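11th October
Notebook, back room at Onditley

Subject for today: the tabletop radio kit for the evening class, third go at the instructions. I've been putting this off since September and the box of parts is starting to look at me.

Where we'd got to. The receiver works on the bench and works in my kitchen, and it picks up a good strong hum everywhere else. Ludmila Sýkora built one from my written steps without asking me anything (brave!) and got stuck twice, both times on the earth lead and both times my fault. Step 9 says "attach the earth" and doesn't say what to. I know what to. That's no use to anybody in Szczepańska on a wet evening with a screwdriver in their teeth.

So this morning I rewrote the whole middle section, moved the earth lead to before the aerial, and took out the paragraph about valve sets, which I was fond of and which had no business there. 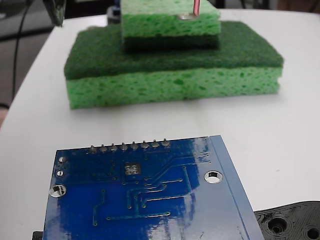
Why does the hum go away when you touch the tuning knob? Your body is acting as a poor sort of earth, so it's nearly always a sign that the proper earth lead is loose or missing.

I've put that in the fault-finding page more or less as it stands. It was the thing everybody on the last course wanted to know, and I'd only ever answered it out loud, usually while walking off to find the kettle.

Next, coil winding. I tried three formers: the cardboard tube, the grey plastic pipe and the wooden dowel from the Flerkari shop. 40 turns on each, same wire, tap at turn 22. The cardboard one is still the nicest to wind because the wire grips it, but it went soft over the weekend next to the sink and the turns slid about like bangles. The pipe is slippery to start with and then fine once there's a dab of glue on the first few turns. The dowel is lovely and costs far too much, so that's that.

Going with the pipe. Note to self: drill the end holes BEFORE handing them out. Last time I let people drill their own and we lost half the evening to it, plus one of the good bits.

Solder joints vs screw terminals for the earth and aerial. I keep going round on this one. Screws are kinder to beginners and you can undo a mistake, and solder is tidier and doesn't work loose in somebody's coat pocket on the bus home. I wrote a whole page in favour of screws and sent it round before lunch.
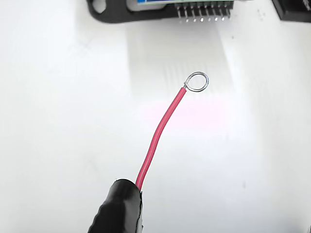 Ludmila wrote back that screws were all very well, but the people who come to an evening class want to learn to solder, and if we take the last two joints away from them they'll feel short-changed. She also thought the instructions should say which way round the loop goes on a screw, clockwise, so it pulls in as you tighten. Fair point on both. She wants a practice joint at the start on a bit of scrap, then the real ones.

OK, so: scrap joint first, solder for the aerial, screw terminal for the earth. A compromise, and I can live with it. It does mean another page.

Spent an hour on the earphone problem after that. The cheap crystal earphones from Rirnen are very quiet, and two out of the bag of 5 were dead on arrival. I tapped them, warmed them up in my hand, swore at them a bit. Still dead. The older ones in the tobacco tin are miles better but I can't get any more, so they stay with me and the class gets the cheap ones, tested beforehand and marked with a dot of nail varnish if they pass.

Must ask whether Rirnen will swap the duds. They were decent about the wrong capacitors.

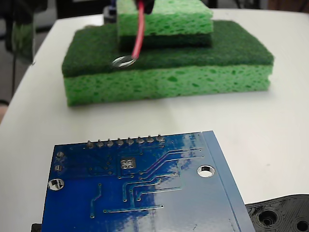 Left to do

Redraw the earth lead diagram, bigger, with the terminal shown properly. My drawing looks like a snail.

Cut and drill the pipe. Sand the ends, they're vicious.

Write the practice joint page. Keep it short! Say what a bad joint looks like as well as a good one, people find that more useful than me going on about shininess.

Check whether the window in the classroom opens far enough to get an aerial out. If it doesn't we'll have to string them along the picture rail again and everyone will get the same station.

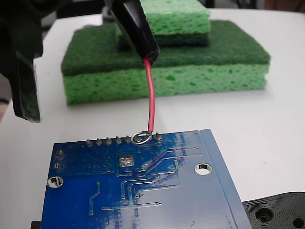

Red wire and blue board, underside up.

Ludmila has the new draft to try tonight, starting from the coil. I've told her not to be polite about it.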